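Stilar Storage Room, Bin and Small Parts Check
February round, Monday, sheet 1646
Site: Nakine

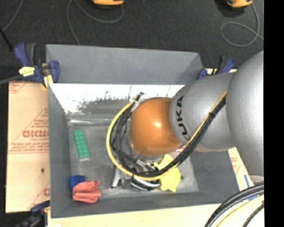 Gray bin, left side of floor: green toy brick, dark blue block, coral-red cloth-like item.

1. Bin body, cracks or splits
Result: Pass
Comment: Checked by hand along rim and corners. No sharp edges.

2. Bin floor, wear
Result: Pass with note
Comment: Floor is worn. Surface marks only, no holes. Recheck next round.

3. Sloping walls, residue
Result: Pass
Comment: Wiped with Prodik cleaner before the check.

4. Toy bricks, studs and edges
Result: Pass
Comment: Green brick has full rows of studs. No burrs felt.

5. Blocks, surface finish
Result: Pass
Comment: Dark blue block, no chips found on handling.

6. Soft items, stored apart from hard items
Result: Fail
Comment: Coral-red item folded against the blue block and overlapping it. Move to the Srisuk tray, shelf 2.

7. Load limit label, 50 lb
Result: Fail
Comment: Label missing from underside. Replacement ordered, part 251.

8. Bin height above floor, max. 60 in
Result: Pass
Comment: Measured at the rim.

9. Contents match inventory card
Result: Open
Comment: Card lists the soft item under textiles. Correct the card or the location before sign-off.

Items 6 and 7 to be closed before the next round. Item 9 stays open until the card is reissued.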